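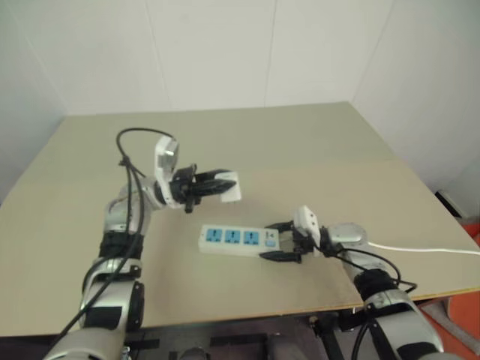

Most of the published results I read on two-armed robots give one number per task. The robot tried the job so many times, it managed it so many times, and the percentage goes in a table in bold. I think that number should be dropped, or at least moved to the back, and I think plug insertion is the task that shows why.

Putting a plug into a socket strip sounds like one action. For a robot with two arms it is a chain of them. One hand has to hold the strip so that it doesn't slide. The other has to keep the plug at a useful angle, bring it over the right socket, line up the pins and push. A run can go wrong at any of these points, and the single percentage treats every wrong run as the same.

Take the Siriwan method, which has had a good deal of attention since July. It learns from 50 demonstrations given by a person steering both arms. The write-up reports one success rate and compares it with the rate for Plikorer, an older method. Siriwan comes out ahead. What I want to know is where it comes out ahead. If Plikorer loses most of its runs at the grasp, and Siriwan has simply learned to grasp better, then we have learned nothing new about insertion, whatever the title says.

Sombat Wannasri made this point in a talk I went to on a Monday morning, to a fairly thin room. He scores the holding arm and the moving arm separately, and he marks the stage at which each run stopped. It takes longer. Somebody has to sit and watch the recordings. But when he had done it for his own work he found that the holding arm, the one everyone ignores, was behind a large share of the failures. The strip had shifted a little under the push and the plug was then in the wrong place.

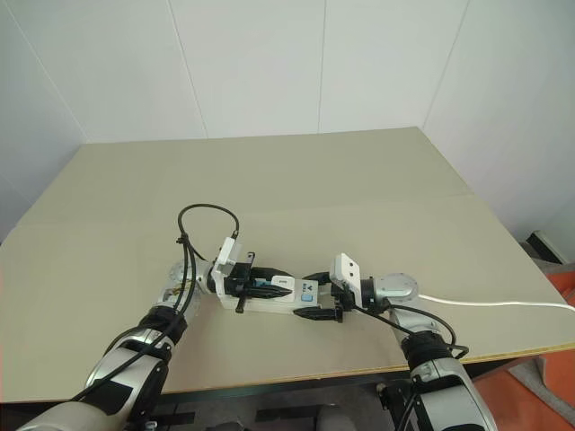
I would go further than he does. A strip with three sockets is three different tasks, and they should be reported as such. The socket nearest the holding gripper leaves less room for the other hand than the one at the far end. If the demonstrations mostly used the far socket, the average hides that too.

The usual objection is cost. Small groups say they can't afford to label every run by hand. I have some sympathy, but 50 test runs is an afternoon's watching, and the same groups spend weeks tuning the training. Others say that readers want one figure so they can compare papers. They can't compare them now. The strips are different, the grippers are different, and one group's success is a plug pushed fully home while another's is a plug that stays up when let go.

Reviewers could ask for a stage-by-stage table tomorrow, and I have started doing so in my own reviews.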